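9월 숙소 소식
글 Radwa Soliman | 9월
읽는 시간 2분
인쇄하기 | 이메일로 보내기

급하게 씁니다. 예약 문의가 밀려서 답장도 못 드린 분들 계신데 죄송해요, 이번 주 안으로 다 드릴게요.

먼저 Gallden 별채. 드디어 열었습니다. 원래 여름 전에 끝낼 생각이었는데 지붕 공사가 길어졌고, 그다음엔 보일러 부품이 안 와서... 아무튼 이제 됩니다. 방 두 개, 욕실 하나, 거실에 접이식 소파. 기준 인원은 네 명이고 아기는 따로 안 셉니다. 아기 침대는 미리 말씀만 하시면 넣어 둘게요. 반려견은 한 마리까지 괜찮고 청소비 추가 없어요. 고양이는 아직 고민중.

요금은 1박 87유로. 일주일 이상이면 할인 들어갑니다. 한 달 살기 문의하신 분들은 전화가 빨라요. 메일로 하면 자꾸 스팸함에 들어가네요. 보증금은 200유로, 퇴실하고 사흘 안에 돌려드립니다. 작년에 좀 늦게 받으신 분들 계셨죠. 은행을 바꿨으니 이번엔 괜찮을 거예요.

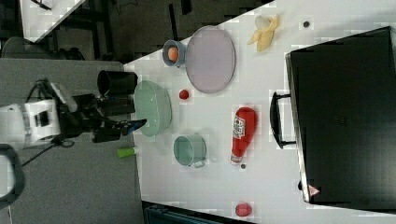 체크인은 오후 4시부터. 더 일찍 오시면 짐만 먼저 맡기셔도 됩니다. 열쇠는 Caroline Tanui 씨가 안채에서 드려요. 밤 10시 넘어서 도착하시면 꼭 미리 연락 주세요! 현관 옆 열쇠함 번호를 문자로 보내드립니다. 번호는 손님 바뀔 때마다 바꾸니까 예전 번호 눌러보지 마시고요. 지난달에 한 분이 그러다가 열쇠함이 잠겨서 한밤중에 제가 잠옷 바람으로 나갔습니다.

오시는 길도 바뀌었어요. Shemweta 쪽 다리가 공사중이라 내비가 자꾸 그리로 안내하는데 막혀 있습니다. 마을 빵집 지나서 왼쪽, 언덕길로 올라오세요. 길이 좁으니 큰 캠핑카는 무리고요. 버스로 오시는 분은 249번, 종점 바로 전 정류장에서 내리시면 됩니다. 막차가 저녁 7시 반이에요. 놓치면 택시밖에 없는데 그 택시가 잘 안 옵니다. 태우러 갈 수 있는 날도 있으니까 일단 물어봐 주세요.

본채 쪽 소식. 2층 큰방 매트리스 바꿨습니다. 허리 아프다고 하신 분이 여럿이라. 이번 건 좀 단단한 편이에요. 푹신한 게 좋은 분은 토퍼 드릴게요. 와이파이도 Plidby로 바꿨는데 마당 끝 무화과나무 밑까지 잡혀요. 대신 뒷방은 여전히 약합니다. 화상회의 하실 분은 거실에서 하시는 걸 추천.

아 그리고 욕실 온수. 둘이 연달아 샤워하면 세 번째 분은 좀 기다려야 합니다. 이십 분쯤이면 다시 데워져요. 후기에 물이 차갑다고 별 하나 빼신 분, 맞는 말씀이라 할 말이 없네요. 내년 봄에 탱크 큰걸로 바꿉니다.

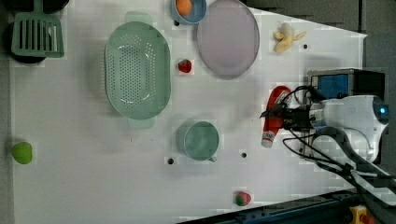

가을에 할 만한 것들도 많이 물어보시는데, 강가 산책로가 제일 좋아요. 숙소 뒷문에서 걸어서 바로 이어지고, 끝까지 가면 Zarkance라는 작은 식당이 나옵니다. 점심만 하고 메뉴는 그날그날 달라요. 생선 있는 날은 꼭 생선 드세요. 카드 안 받으니까 현금 챙기시고. 비 온 다음 날엔 산책로 아래쪽이 질척거려서 운동화 버립니다. 현관에 장화 몇 켤레 있으니 신고 가셔도 돼요, 사이즈는 제각각입니다.

포도 수확은 이달 말쯤으로 보고 있어요. 옆집 밭인데 손님들이 거들어도 된다고 하십니다. 아침 일찍 시작해서 점심 같이 먹고 끝. 작년에 해보신 분들이 재밌었다고 또 오신다네요. 하고 싶은 분은 예약하실 때 메모란에 '포도'라고만 적어주세요. 장갑은 있는데 모자는 가져오셔야 합니다. 날짜는 날씨 봐야 해서 확정은 못 드려요.

취소 규정은 그대로입니다. 도착 일주일 전까지 전액 환불, 그 뒤로는 반만. 아프거나 비행기가 결항되거나 하면 그냥 전화 주세요, 날짜 옮겨 드립니다.

10월은 주말이 거의 찼고 주중은 아직 여유 있어요. 11월은 본채만 엽니다. 별채는 난방 점검 때문에 쉬어요. 겨울 요금표는 다음 소식지에 넣겠습니다. 지난번에 두고 가신 파란 우산이랑 어린이 수영복, 아직 저희가 갖고 있으니 찾아가실 분은 연락주세요.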